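**March, bench notes, staples task (Feron set)**

Slow start, then a really good stretch after lunch. I took the wrist bands for this block and Keegan ran the recorder and called the resets.

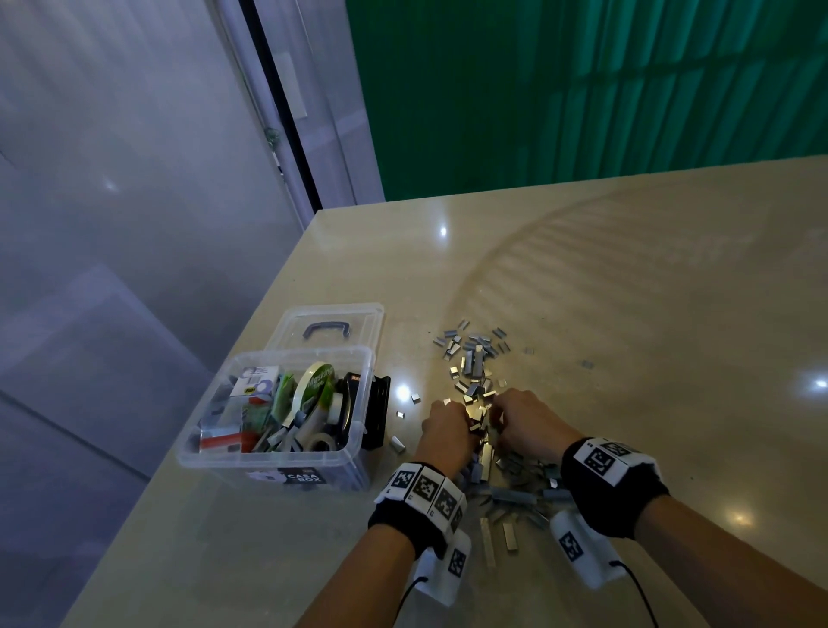
We're at 91 keepers for the tidy-up task now, and I want 800 before Rania starts a training run, so yes, a long way to go! She'd like 1000, but she isn't the one doing the pinching :)

Things to remember for next time:

- Staple strips are a pain. The thin ones slide away when I go in with both hands, and I catch myself chasing them. Keegan says leave the chases in, Rania wants them tagged. I'm tagging them `regrasp` until those two sort it out.
- Keep the wrist markers facing up! When I curl my hands in toward each other I roll my wrists without noticing, and tracking dropped in 3 takes before Keegan yelled at me. All binned.
- Shiny table + overhead lights = bright spots all over it. Jarrah thinks the model should see that sort of mess (I agree, mostly), but I'd still like a batch on the matte board from Pinddale so we can compare.
- Mix up the start. I keep scattering the pile the same way, long and straight toward me, and the Brophy set got stuck on exactly that. Next block I'll let Rangi dump them, he's messier than I am.
- Cables: leave more slack before strapping in. The left one tugged every time I reached for the far end.

Still to do: re-zero both wrist units, rename this morning's folder (I typed "stapels", sorry Virgil), and ask Bruvwood whether the spare bands have shipped.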